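Workshop Floor Forum > Repair, Refurbishing and Recycling > Automation and jobs
Topic: Robot arm on the desktop line, what happened to your bench people?

slotted_kettle
Joined: July 2016
Posts: 198

Hello all. I am bench lead in a refurbishing shop, Pusthorpe site. We take old office desktops, test them, take out what is good and sell again. Since spring we have one robot arm for the desktop teardown and I want to hear from people who are further than us.

Before the arm, one person did one machine from start to end. Open the case, cooler off, processor out, memory out, drive out, grade everything, write the sheet. Now a person opens the case and takes off the cooler, lays the tower on its side on the table, and the arm is meant to do the picking. The parts go to holders on a gray plate next to the case.
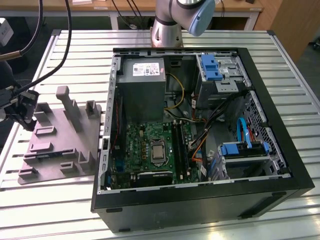

The part I did not expect is the prep. Every tower has to lie in the same place and the same direction, and the cables must be pushed away from the board or the gripper will catch them. In July we made a list of models the arm is allowed to get. It is seven models. The rest still goes to the normal benches, and there the people complain that they only get the ugly ones now.

So my questions. Did you keep the same people on prep, or do you rotate? And did anybody's pay grade change? Our management says "no change", but the job is a different job.

----------

marrowbolt
Posts: 700

We rotate every two hours. In the beginning we did not, and the man on prep asked to go back to laptops after three weeks. He said his hands were busy and his head was sleeping. I think he was right.

About pay I can say only that we had the same "no change" and then after half a year the new hires came in one grade lower, for prep only. The old ones kept theirs. Ask for it in writing now, while they still need you for setting it up.

----------

Quennet
Posts: 41

I do not agree that prep is a lower job. On our line at Skivness the prep person decides if the machine goes to the arm or not. That is judgment. A bent latch, a screw with no head left, a board with a burn mark, the arm does not know about these. If you let management describe it as "loading" then of course it will be paid as loading.

Also why are you pushing cables by hand each time? We use two soft clips on the edge of the case. Put them first, then the side does not fall back in. In our procedure it is like this:

1. Side panel off, tower on its side, rear ports to the left.
2. Clips on, cables to the drive side.
3. Cooler off. Leave the processor closed in its socket.
4. Stand behind the line before you release the arm.

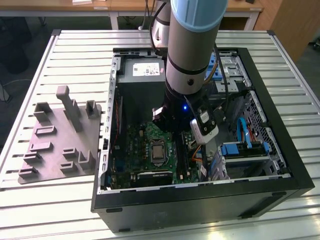

5. When the arm is up again, check the plate. If one holder is empty and should not be, stop and look in the case before anything else.
6. Write the asset number on the sheet, close the case, next one.

Number 5 is the one people skip when they are in a hurry.

----------

slotted_kettle

Thank you both. Clips is a good idea, I will try with the ones we have for the monitor cables.

Quennet, on the judgment I agree with you, but our sheet has no place for it. The person writes "to arm" or "to bench" and that is all. So nobody upstairs can see that something was decided.

----------

hexdriver_low
Posts: 398

I will be the unpopular one. I worked nine years on a bench and my wrists are finished. If a machine wants to lift processors all day, please, let it. You talk about the skill, but half of that skill was doing the same latch until Friday.

What I would complain about is the speed. Ours came from Grollex and in the meeting it was sold as faster than a person. It is not faster than a person who knows the model. It is steady, and it does not go home at four. These are good things, but they are other things, and the target for the benches was raised the same month.

----------

marrowbolt

The target on the benches was raised because of the arm? That makes no sense, you got the harder machines.

----------

hexdriver_low

Yes. We said so. They counted towers, and a tower is a tower on their paper.

----------

tinplate_oriel
Posts: 22

I come from the other side, I teach the arm its positions. Before that I was on the bench, the same shop. Please do not let only the integrator do this work! When Strömberg (our company, not the supplier) bought the arm, the plan was that a technician from outside comes two days per month. It lasted until the first new model. He had the position of the socket perfect from above, but he did not know that the memory on that board stands so near that the jaw can touch it. Anybody from the bench would have told him in one minute.

So now three of us from the bench do the teaching and we share it. One grade up, and it was not offered, we had to ask. For each model I look at the same things: the socket, what stands beside it, which wires come over the edge of the board. 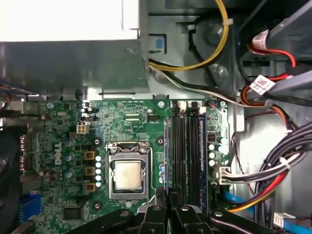
tinplate_oriel

Sorry, sent too early. I wanted to add that the bad side is real too. The three of us are fine. The other five on the old benches see us with the teach screen and they think we have changed teams. One of them stopped sitting with us at lunch. I have no good answer for this, except that we are trying to bring a fourth person in.

----------

Quennet

Did you get training paid or was it in your own time?

----------

tinplate_oriel

Paid, but on late shift, so some people with children could not come. That was a mistake and we said it afterwards. If you arrange it, ask for mornings.

----------

slotted_kettle
Posted September 3, 2019

Small update from me. The clips work on most of the models. On one the edge of the case is too thick and they jump off, so for this one we are back to tape.

I asked for a new column on the sheet, "reason to bench", with a few words written by the prep person. It was accepted for a trial. For rotation they say there are not enough people trained, so I asked who will train them, and I wait for the answer. The pay question I have sent in writing like marrowbolt said.

hexdriver_low, how do they count your towers now? Still the same?

----------

hexdriver_low

Still the same. If your column brings something, post the sheet please, I would like to show it here.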